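Drucken | Per E-Mail senden

4.2 Greifzustand und Handwechsel

Die in Abschnitt 4.1 beschriebene Trajektorienplanung setzt voraus, dass der Greifzustand beider Hände zu jedem Zeitpunkt bekannt ist. Auf dem Versuchsträger in Pravska steht dafür keine taktile Sensorik zur Verfügung. Der Zustand wird deshalb in Luren aus drei Quellen geschätzt: den Gelenkwinkeln der Finger, den Motorströmen und der Segmentierung des Kopfkamerabildes. Luren führt für jede Hand einen eigenen Automaten mit den Zuständen frei, Annäherung, Kontakt und gehalten. Ein Übergang wird nur übernommen, wenn mindestens zwei der drei Quellen ihn stützen.

Am unzuverlässigsten ist der Übergang von Annäherung zu Kontakt. Bei einer Berührung mit nur einer Fingerkuppe steigt der Motorstrom kaum über das Grundrauschen, und die Gelenkwinkel folgen weiter der Sollbahn. In diesen Fällen entscheidet praktisch allein das Bild. Abb. 5 zeigt eine solche Stellung.
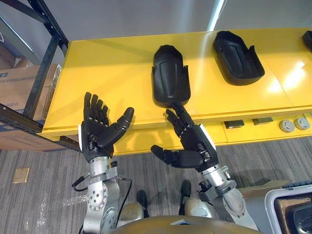
Abb. 5: Kopfkamera, Zeigefinger der rechten Hand an der mittleren Formschale; linke Hand geöffnet.

Für die Segmentierung ist die Kombination aus schwarzer Hand und schwarzem Bauteil ungünstig. Gegen die gelbe Tischfläche lassen sich beide leicht abgrenzen, gegeneinander jedoch schlecht. Wir projizieren daher das kinematische Modell der Hand in das Bild und ziehen die erwartete Handfläche vor der Klassifikation ab. Die Restmaske wird um acht Pixel erweitert, um Fehler der extrinsischen Kalibrierung aufzufangen. Reflexe auf der Tischfläche werden über einen Sättigungsschwellwert ausgeschlossen, den Liao für jede Beleuchtungssituation von Hand eingestellt hat. Ein automatisches Verfahren dafür fehlt bisher.

4.2.1 Handgelenkkameras 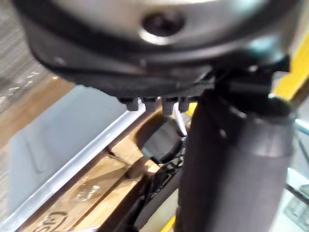 Die Handgelenkkameras liefern ihre Bilder über Ovance mit eigenem Zeitstempel, werden aber in der aktuellen Version nur zur Nachprüfung verwendet. Grund ist der kleine nutzbare Bildausschnitt. Das helle Gehäuse mit dem schwarzen Rand belegt den oberen Bildteil fast über die ganze Breite, und das dunkle Armglied verdeckt einen großen Teil des rechten unteren Viertels. Beide Flächen werden durch eine Maske entfernt. Eine starre Maske reicht allerdings nicht aus, wenn sich das Armglied gegenüber der Kamera bewegt, und wird deshalb aus den Gelenkwinkeln nachgeführt. Hinzu kommt Bewegungsunschärfe, die auch das Gehäuse selbst betreffen kann. Solche Bilder verwerfen wir anhand der lokalen Gradientenstärke, gemessen am Rand des Gehäuses, dessen Form bekannt ist.

4.2.2 Zuordnung der Hände

Während eine Hand ein Bauteil hält, darf die andere bereits eine neue Annäherung beginnen. Die erste Fassung des Planers ließ das nicht zu und wartete auf die Freigabe der haltenden Hand. Crichton ersetzte die globale Sperre durch Sperren auf Teilvolumina, die alle 40 ms neu berechnet werden. Das gehaltene Objekt geht als konvexe Hülle in die Kollisionsprüfung ein (Abb. 6).
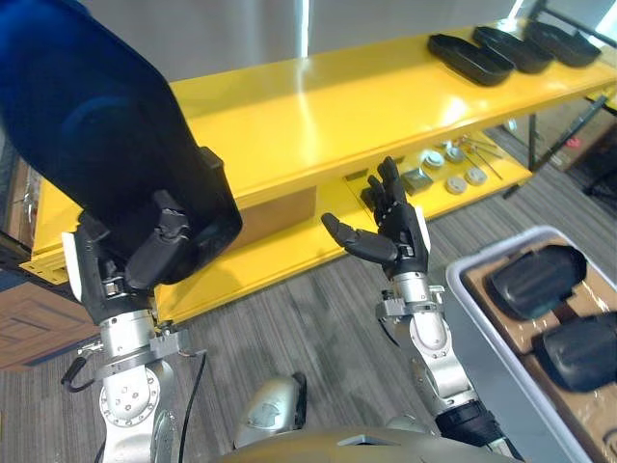

Abb. 6: Linke Hand mit gehaltenem Formteil, rechte Hand geöffnet vor der unteren Ebene des gelben Regals.

Die konvexe Hülle ist für schalenförmige Teile grob. Sie füllt die Vertiefung auf und macht das Objekt für den Planer größer, als es ist. Im freien Raum stört das wenig. Nahe der Regalkante führt es dazu, dass zulässige Bahnen abgelehnt werden und der Planer auf eine Ausweichbewegung des Unterarms zurückfällt. Eine Zerlegung in mehrere konvexe Teilkörper wurde erprobt, überschritt aber auf dem Bordrechner regelmäßig das Zeitbudget. Wir haben die einfache Hülle beibehalten und stattdessen den Sicherheitsabstand auf der Innenseite verringert.

Ein zweites Problem betrifft die Verdeckung. Ein großes Teil in der linken Hand nimmt der Kopfkamera die Sicht auf einen Teil des Regals, und die Objektliste darf in diesem Bereich nicht gelöscht werden. Luren markiert verdeckte Einträge als veraltet und behält ihre letzte Pose bei. 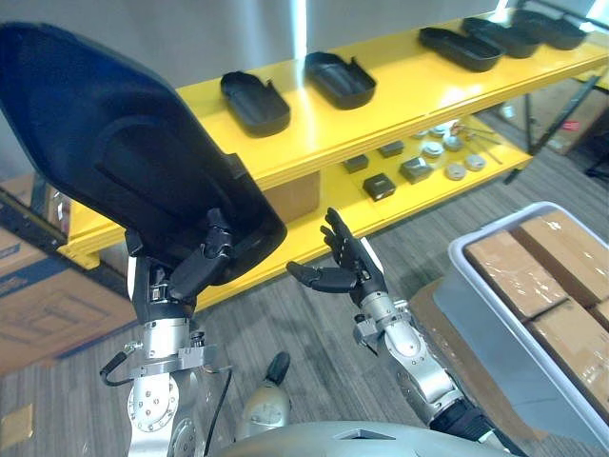 Veraltete Einträge bleiben gültig, bis der betreffende Bereich für mindestens 200 ms wieder frei sichtbar ist. Erst dann wird die Pose bestätigt oder verworfen. Kürzere Fristen führten bei schnellen Armbewegungen zu Einträgen, die zwischen zwei Zuständen wechselten und jedes Mal eine Neuplanung auslösten.

Zur Auswertung wurden 1.106 Übergänge von Toledo und Yule unabhängig voneinander annotiert. Abweichende Urteile klärte Rutherford anhand der Rohdaten. Die Annotation bezieht sich auf den Zeitpunkt des Übergangs im Kopfkamerabild; die Handgelenkbilder wurden nur bei Zweifeln hinzugezogen. Die Ergebnisse je Zustand sind in Abschnitt 5.1 zusammengestellt.

Drucken | Per E-Mail senden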